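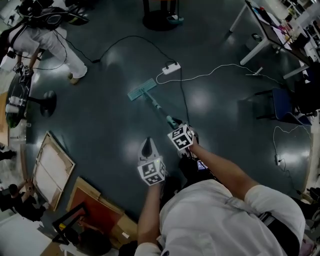
Bevstead Studio: Floors and Furniture

Bevstead is a shared work studio on the upper floor of the old Gunn warehouse. It has desks, a side table, a small stock of frames and canvases, and a gray floor that shows everything. The page covers floor care and the general tidy of the main room. The storage rooms and the kitchen have their own galleries.

Page updated 17 March 2022.

The main room

The floor is a dark slate gray with a gloss to it. It looks good when clean and poor when it isn't. Dust shows up first along the wall where the canvases lean, and footprints show up under the ceiling lights. A dry pass with the flat mop takes off most of the dust. A damp pass follows in the places that need it.

We use a flat mop with a light teal pad. The pad is rectangular, so it goes into corners and along the skirting without much trouble. It washes at 60 degrees and should be dried flat. There are 4 pads in the cupboard and they get used in turn. Please do not put a used pad back on the clean pile.

Order of work

Start at the far wall and work back toward the door. Push the mop in long straight strokes and overlap each one a little. Lift the pad at the end of the room and shake it into the bin before you turn around. If you mop before the tables are wiped, the crumbs end up on the clean floor and you have to do it again.

Cables

The power strip sits on the floor near the desk, and the cables run out from it in more than one direction. Mop up to a cable, lift it, mop the strip of floor under it, and put it down again. Do not drag the pad over a cable or push a cable along with the mop head. Keep the damp pad well away from the power strip. Use a dry cloth there.

A cable cover has been ordered from Oda and should be fitted in May. It will run from the desk to the wall. Until then, please look where you are walking.

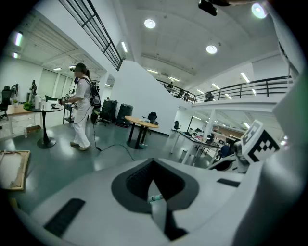 The round table and the desk, window side of the room.

The round table

The round table stands on a single black pedestal, so there is only one base to mop around. The small green plant lives on it all year. Lift the plant and the bottles off before wiping, and put them back when the top is dry. Water the plant on the same day as the floor. A small cup is enough – the last plant had too much and did not recover.

Desks

The desk near the windows has a wooden top. Wipe it along its length with a cloth that has been wrung out well. The white legs mark easily at mop height, and a dry cloth will take most of the marks off if you get to them early. The desk on the other side of the room collects bottles. Anything without a label goes on the tray by the sink and is thrown out after 3 weeks.

Boxes kept under the desks should be light enough to slide out with one hand. If a box is too heavy for that, it belongs in the storage room.

Chairs

Roll the office chairs out before you start and roll them back when the floor is dry. Hair and thread collect in the wheels. The wheels pull off for cleaning and push back on.

Frames and canvases

Canvases lean against the wall with the face turned in or out, as the owner left them. Please don't turn them around. Move a large frame by its wooden edges and keep your fingers off the canvas. Mop the floor where it stood, let it dry, and then put it back. Wood that stands on a wet floor swells at the corners, and we lost a good stretcher that way last winter.

The longest frame we can keep in the main room is 84 inches. Longer ones go to the Restum store, where there is a proper rack for them.

Windows and blinds

The blinds are tall and hang in front of the windows along one side. Dust them from top to bottom with a dry cloth before the floor is done. Leave them partly open afterward, which helps the floor dry and makes any missed patches easy to see.

Supplies

Pads, cloths and the spare pole are in the cupboard beside the sink. The floor cleaner is the neutral one in the large bottle. One capful to a bucket is enough. More than that leaves a film on the gloss, and it takes a second pass with plain water to get it off.

More galleries: Kitchen (16 pictures) – Storage rooms – Restum store – Entrance and stairs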